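Caring for clear acrylic boxes and white tabletops: your questions

These are the questions we get asked most by people who have bought a Lunarcombe display box, or who keep any clear acrylic box on a pale table. The answers were last checked by Apolinar Zavala on Friday, December 27, 2024.

Do I need to wear gloves when I handle the box?
You don't have to, but fingerprints show badly on clear acrylic. A thin knitted glove is fine for moving the box and for working near it. Wash the gloves before first use, as new ones can shed fluff.
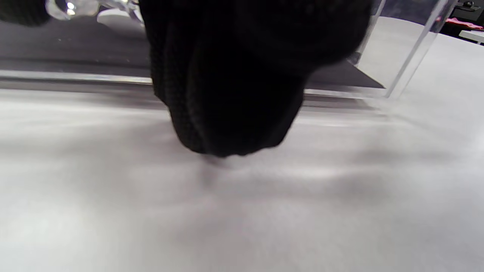

Black knit glove next to a clear acrylic box.

What should I clean it with?
Lukewarm water, a drop of washing-up liquid and a soft cloth. Don't use glass cleaner, methylated spirit or anything with ammonia in it. These can cause fine cracks that you won't be able to polish out. Kitchen roll is too rough.

My box attracts dust as soon as I've wiped it. Why?
Rubbing with a dry cloth builds up static. Use a damp cloth and let the box dry in the air. The Hodier anti-static spray works as well – spray the cloth, not the box. 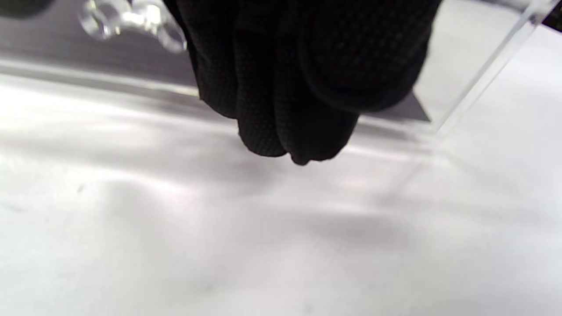
Can I put a hot mug on top of the box?
Please keep hot things off it. Acrylic softens well below the temperature of an oven, and a mug straight from the kettle can leave a ring. Use a cork mat, or put the mug somewhere else.

How close can a lamp be?
Keep at least 20 cm between the bulb and the acrylic, and use an LED bulb. A lamp at the other end of the table is better still, and you get less glare on the front panel.
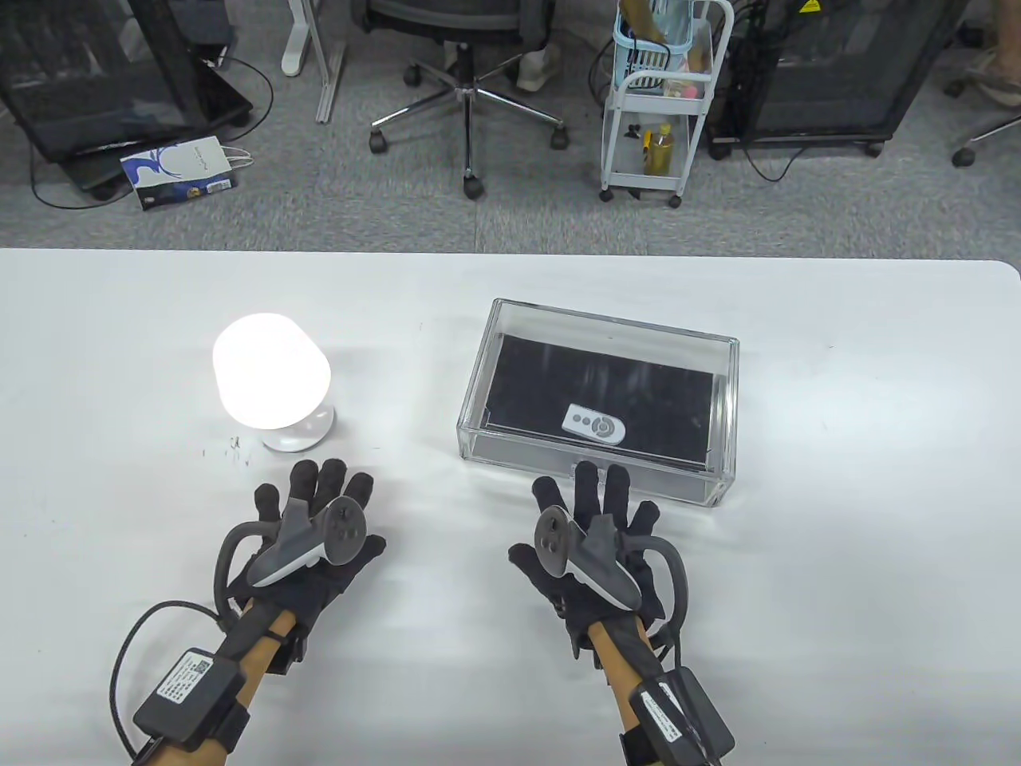

White table with the lamp on the left and the right hand in front of the clear box.

How much weight will the box take?
The small Lunarcombe box is tested to 100 kg spread evenly over the lid. We don't recommend standing on it.

How do I get marks off a white tabletop?
Try a damp cloth first. For pen or tea, leave a paste of bicarbonate of soda and water on the mark for a few minutes and wipe it off. Test a corner before you start. Bits of grit should be brushed away before you wipe, or they will scratch.

It's easier to see specks if you bend down and look along the surface. Viewed from straight above, a white top can hide quite a lot.

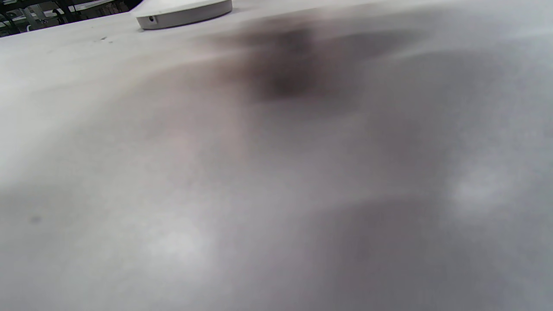

Low view across the tabletop, with a round white object near the far edge.

Do you sell spare lids?
Yes, for the Lunarcombe and Meng ranges. Bavness lids were discontinued in July and we have around 400 left.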